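Open Afternoon at the Zuvden Laboratory

July
By Kobe Hoekstra, Office of Programs

Members of the Linulov Technical Society were received at the Zuvden Laboratory this month for the summer open afternoon. The laboratory opened its doors at 1:30 p.m., and guests were taken through the building in groups of 6, each led by a member of the laboratory staff. The Society is grateful to the director and her colleagues for the time they set aside, and for their patience with a large number of questions.

The program began in the lecture room with a short talk on the handling of soft goods. Industrial robots have long been good at lifting rigid parts that arrive in the same place and in the same position each time. Cloth behaves differently. It folds under its own weight, it hides its own edges, and no two pieces lie the same way after being dropped in a tray. The speaker explained that the laboratory has chosen ordinary household tasks as its field of study for this reason, and that hanging small laundry on a drying rack has been the main task of the Gatchalian project over the past year.

Guests then moved to the workshop, where the project's two-arm cell was in use. The cell is built from aluminum profile with plain, pale walls, and the rack is hung inside it within reach of both arms. Staff drew particular attention to the clips and small moving parts of the rack, which were made for human fingers and leave little room for a gripper of ordinary size.

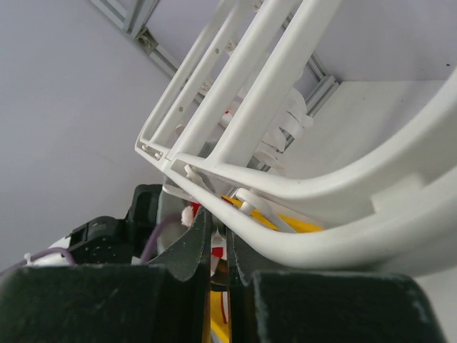
Why does the project use a store-bought rack and not one designed for robots?

The purpose of the work is to learn how a machine can manage with the things people already own. A rack made for the robot would make the task easier, but the results would say little about a real home. The laboratory therefore buys its racks, trays and clothing from ordinary shops and replaces them when they wear out.

The staff went on to describe how the arms are taught. An operator first guides both arms through the task by hand, using a matching pair of control arms at a separate desk. The movements are recorded together with the views from the cameras. A computer model is then trained on these recordings and is later asked to carry out the task without the operator. The laboratory has 3554 recorded attempts on file for the laundry task, including those in which the sock was dropped or the clip was missed. Failed attempts are kept and labeled, and the speaker noted that they are often studied more closely than the good ones.

Several members asked about the need for 2 arms. The staff replied that a single arm can place a sock against a clip but has difficulty doing anything else at the same moment. With a second arm available, one gripper can hold the cloth while the other steadies the rack or works the clip. Timing between the two is a large part of the present research. A small error by one arm can pull the rack out of line for the other, and a rack that hangs freely will swing if it is touched too firmly.

There was also a discussion of camera placement. A camera fixed to the cell gives a steady view of the whole work area, while a camera carried near the gripper shows the clip and the cloth at close range. Neither view is enough by itself. The fixed camera may lose sight of a clip behind an arm, and the close camera loses the wider layout as soon as the gripper moves in. Guests were invited to look at recordings of both kinds on a monitor beside the cell, and many remarked on how hard it was to tell one part of the rack from another in the close view.

During the main demonstration the socks were supplied from a yellow tray on the floor of the cell. Red-and-white socks had been chosen, and members standing at the back reported that the pattern made the work easy to follow. The arms moved slowly throughout. The laboratory limits their speed whenever visitors are present, and guests were asked to remain behind the marked line.
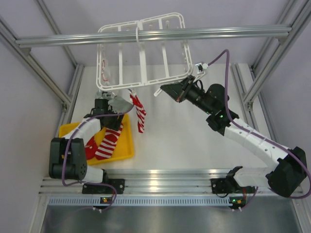

Questions and Remarks from Members

The discussion after the demonstration lasted until 4 p.m. Members with a background in textile work asked whether the methods would carry over to heavier or wet fabric. The staff answered that damp cotton has been tried only briefly and that it clings to the gripper fingers in ways that dry cotton does not. A longer trial is planned with the Stitov workshop, which will supply fabric samples in several weights.

Others asked about cost. The staff declined to give a figure for the cell as a whole, as much of it was assembled in-house, but confirmed that the frame and the mounting rail are made of standard parts. Drawings of the frame may be requested by member institutions. The recordings themselves are not yet available outside the laboratory, and no date has been set for their release.

A question was raised about the wear of the gripper fingers. These are inspected at the start of each working day and changed when the tips no longer meet evenly. Spare sets are kept beside the cell, and the change can be made by one person in a few minutes.

Members who were unable to attend may place their names on the list for the next visit by writing to the Office of Programs. Places are limited by the size of the workshop, and preference will be given to those who have not visited before. Visitors should bring their membership card and wear closed shoes. The slides from the opening talk have been deposited in the Society's library and may be read there during normal hours.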